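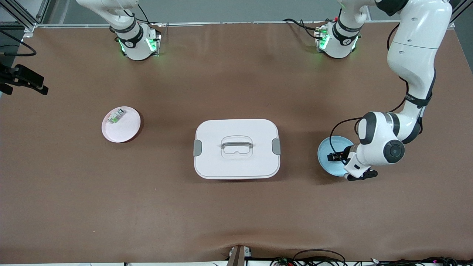
4. Comparing gripper fingers on the two-arm table

June, by Manikandan Thomas

Covers the finger swap test only. Arms must already be homed (section 3). If the indicator lights at the base of either arm are not green, stop and go back.

4.1 Lay the table

1. Pull the brown cover flat. Small creases are fine, a ridge under a plate is not.
2. Pink plate left, blue plate right, lidded box in the middle and a bit nearer to you. Handle folded down, both clips shut.
3. Put one small packet on the pink plate. Clear wrap is the hard case for the fixed camera so use that first.
4. Send the robot's right arm up out of the way. It isn't needed until 4.3.

Note: left and right for the arms means the robot's own left and right. From the front the left arm is on your right. Plates and box go by your side, as you see them. Yes, confusing. Label the keypad if it helps.

4.2 Rim test, left arm

1. Fit the Dastine fingers. Hand tight, then a quarter turn.
2. Load the Ostico profile on the controller. Slot 7.
3. Lower slowly until the fingers touch the rim of the blue plate. Don't close yet.
4. Check the wrist cable. Needs a loose arc between wrist and gripper, no pull.
5. Close, lift a hand's width, hold for 14 seconds, put down.
6. Write down slip or no slip. Nothing else in that collumn please.
7. Swap to the Cladgate fingers and do the lot again from step 3, same profile.

CAUTION: never swap fingers with the arm live. Hold button out, wait for the click.

CAUTION: keep feet and chair wheels off the cables on the floor at the front. Small coloured wire ends down there, easy to snag.

4.3 Packet and box

1. Right arm down, same fingers as the left. Pick the packet off the pink plate, place on the blue one.
2. Then the box. Lift by the handle only if it has been stood up by hand first. Neither set of fingers gets under it when its flat.
3. If the grip drops out part way, error 558. Clear it, re-home that arm, start the run agian.

Finger pads: change the pair at 3,000 closes, sooner if shiny. Spares are in the Devadiga drawer, second one down. Log the change on the same sheet as the slips.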